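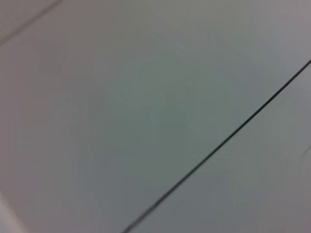
Pale gray surface with a thin dark line, close up.

Surface Care and Repair: Frequently Asked Questions

Tondis Finishes, Brurnatgate

Which finish do I have?
Look at the paperwork that came with your order. Tondis finishes come in matte, satin and gloss, and the finish code is printed next to the color name. If you no longer have the paperwork, send us your order number and we will look it up. Orders placed through the Sheehan showroom are in the same system.

How do I clean a matte finish?
Use a soft cloth, warm water and a drop of dish soap. Wipe it down, go over it again with clean water and dry it with a second cloth. Do not use scouring powder, melamine sponges or furniture polish. Polish leaves shiny patches on matte that are hard to get off.

Can I use bleach?
No. Bleach lightens darker colors and dulls the rest. For tea, ink or marker, try rubbing alcohol on a cotton pad, and test it first on a spot that does not show.

How do I tell a scratch from a mark?
Run a fingernail across it. If the nail catches, it is a scratch or a crack. If it slides over, it is most likely a scuff or something left on the surface, and it may clean off. A straight line that runs from one edge to another may also be a joint between two panels. Check your fitting plan before you fill anything.

Can I fix a scratch myself?
Shallow ones, yes. The Brernance touch-up kit has a filler stick, a leveling card and two pads. Clean the area, let it dry overnight, work the filler in along the scratch and scrape it level with the card. Deep scratches that show the core should be looked at by a fitter.

Will the touch-up color match?
It should be close. Grays are the hardest to match, as they pick up color from the walls and lights near them. The same gray can look green in one room and brown in the next. Order a sample stick and look at it in the room, once in the morning and once at night with the lights on.

How much heat can the surface take?
Up to 80 degrees Celsius for short contact. Pans straight off the stove are hotter than that, so use a trivet. Heat damage is not covered.

Can I paint over it?
Yes, with a bonding primer. Sand lightly with fine paper, wipe off all the dust, prime, and wait the full drying time on the can. Painting ends the warranty on that panel.

How long is the warranty?
Five years on home orders and two on business orders. It covers peeling, bubbling and edges that lift. It does not cover scratches, burns or water that got in through an unsealed cutout.

How do I order a replacement panel?
Email us the order number, the panel code and the size in millimeters. The longest panel we cut is 2000 mm. Anything longer is made in two pieces with a joint. Standard colors ship in two weeks. Colors we no longer stock, including gray 71, are made to order and take six.

Do you take returns?
Uncut panels can come back within 30 days in their wrapping. We can't take back anything cut to size. Touch-up kits can be returned if the seal is not broken.

Where do I send a claim?
Use the claim form on the Contact page and pick form 567 from the list. Attach your receipt. Claims sent in before 3 p.m. are opened the same day.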